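Cellar Notes: What Happens When a Table Talks First
By Dorottya Erdős
August
7 minute read

4. Tasting order and the talking problem

4.1 Why I stopped trusting the first glass

I should say up front that I came to this part of the study with a grudge. Two winters ago I sat on a panel in Dambridge where the man to my left announced "oh, that's corked" before I'd even got my nose in the glass, and from then on I couldn't taste anything except wet cardboard. The wine was fine. We opened a second bottle from the same case and it was the same wine, bright and a little salty, and I had written it off completely. So when Ieuan Owen and I started planning the Madia tastings, the question of who speaks and when was the one I cared about most.

Section 3 covers how we picked the wines, so I'll only repeat what you need. Everything came from one grower in Montes who makes a skin-contact white and a light red from the same slope. We tasted 22 bottles across three vintages, with 88 completed score sheets at the end of it (we threw out a few where the handwriting beat us, and those aren't in the total). Each sheet asked for a liking score, a guess at the vintage, and a free comment, which could be as long or as rude as the taster wanted.

4.2 Quiet tables and chatty tables

We ran the sessions two ways. At a quiet table, people wrote their sheet and handed it in before a word was said. At a chatty table they could talk from the first pour, and boy, did they! Prys Rowlands kept a notebook on who spoke first and what they said, and I've leaned on his notes a lot in what follows.

The liking scores at the chatty tables bunched up. If the first speaker loved the wine, the rest of the sheets drifted up; if the first speaker made a face, they sank. At the quiet tables the scores were all over the place, even between people who taste together every month and would tell you they have the same palate. I found that oddly cheering. The white from the oldest vintage got the best score of its session from one taster and the worst from the person in the next chair, and their comments read like two different drinks — "honey and chamomile, I could cry" and "an old apple in a coat pocket."

Vintage guesses were bad in both setups. I had hoped talking would help, with people pooling what they knew, but the chatty tables were wrong together and the quiet ones were wrong separately. Myfanwy Eynon had a good run with the reds and has asked me to mention it, so I have.

4.3 Which order, though?

Pouring order turned out to be harder to pull apart from the talking than I expected. We had planned to swap the white and the red evenly between sessions. What we did in practice was pour the white first more often, partly out of habit and partly because the red needed longer open. I can't fix that after the fact. When the white did come second it scored lower, and the comments used words like "thin" and "sharp" that hardly show up otherwise. My hunch is that the tannin in the red was still hanging about, but the skin-contact whites have some grip of their own, so I wouldn't bet the house on it.

Nipon Bunnag raised another possibility when he read the draft: people are just tired by the second pour. We had water and plain bread out, and a break between wines, but the break got shorter as the evenings went on. The late sheets do have shorter comments. A few say only "nice."

We logged everything in Zeriment, a tasting database that Ieuan put together, and it stamped each sheet with the time it was entered. It did not record when the wine was poured. If you're planning something like this, write the pour time on the sheet itself! I would give a lot to have that column now.

4.4 What I'd keep

I would keep the quiet start and then let people talk. The best comments we got came from the talk after the sheets were in, when tasters heard that a neighbor had scored the same wine completely differently and went back to the glass to see what they'd missed. We let them add a second comment in a different color of ink, and some of those second comments run over onto the back of the page. I haven't worked out how to score them yet. They're in the appendix, typed up as written, swearing included.

The next round will use one red only, from a single vintage, with the first speaker chosen by drawing a name. Prys wants to plant someone who has been told what to say, and I'm still arguing with him over whether that's fair on the others.

Comments

Gwenllian: Loved this. Our tasting group has one very loud first speaker and I am printing section 4.2 for the fridge.

M. Eynon: For the record it was a VERY good run with the reds.

corkdork: Did you decant the red or just pull the cork early? Makes a big difference with the grippy ones.

Dorottya Erdős: @corkdork just pulled the cork. Decanting is on the list for next time, along with the pour times.

Figure 1
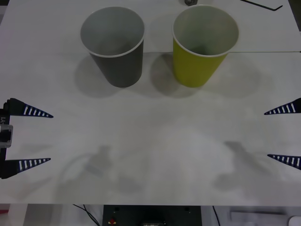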